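The Box Under the Scarves
Sorting a lifetime of jewelry in one afternoon, on one round table 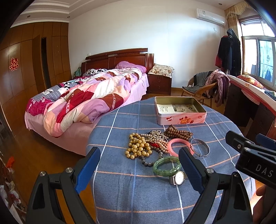 Start with the tin. Everybody has one. Cookies once, or tea, or cough drops, and then for thirty years it's where the necklaces go. Siiri Sproģis sorts other people's jewelry for a living, out of a two-room office in Prarnow, and she says she has opened roughly 2,000 of them. Tins, shoe boxes, a soup pot once.

Her first rule is dull. Cloth down before anything comes out. A striped tablecloth is fine, a towel is better, bare wood is asking for trouble. Pearls roll. Then tip it all out and don't tidy yet.

Most people want to start with what's worth money. Don't, she says. Start with the knots.

Fine chains first, the thin silver stuff that has wound itself round everything else. Two sewing pins, a drop of baby oil, good light. If there's a pendant in the tangle, a red one say, hold on to that and work outward from it. Thirteen minutes a knot is her limit. After that it goes on a saucer and you come back tommorow.

Beads next. Big golden ones, gray speckled stone, brown wooden prayer beads on a long string. Keep them apart. Stone scratches pearl, real or not, and wood doesn't like the oil you just used on the chains. Check the string near the clasp, or by the tassel if there is one. Fuzzy means restring. Lionel Masson does that at the Soliman arcade, $55 a strand, knotted between each bead, and he's slow. Worth it though.

Bangles are easy. Jade on its own, always, wrapped in a sock if that's all you've got. Open metal cuffs, leave the gap alone. People squeeze them to fit and that's how they crack.

Watches. A mesh band collects lint like you wouldn't believe. Soft toothbrush, nothing wet near the case. If it's been stopped for years get the battery out before it leaks.

Then the tin again. Old newspaper in the bottom is a habit from somebody's mother and it's a bad one, ink comes off on pale beads. Read it first, check the date, keep it somewhere else if you're sentimental. Sproģis lines hers with plain cotton. Stoltex sells a tray insert, Skandard has a cheaper one that that slides about. Cotton does the job.

And write things down. Who wore it, which wedding, who gave the bracelet to who. She had a family in May who couldn't agree on a single piece, five cousins sat on the edge of a bed, and what settled it was an aunt's note on the back of a pharmacy receipt.

Put back what you'll wear on top.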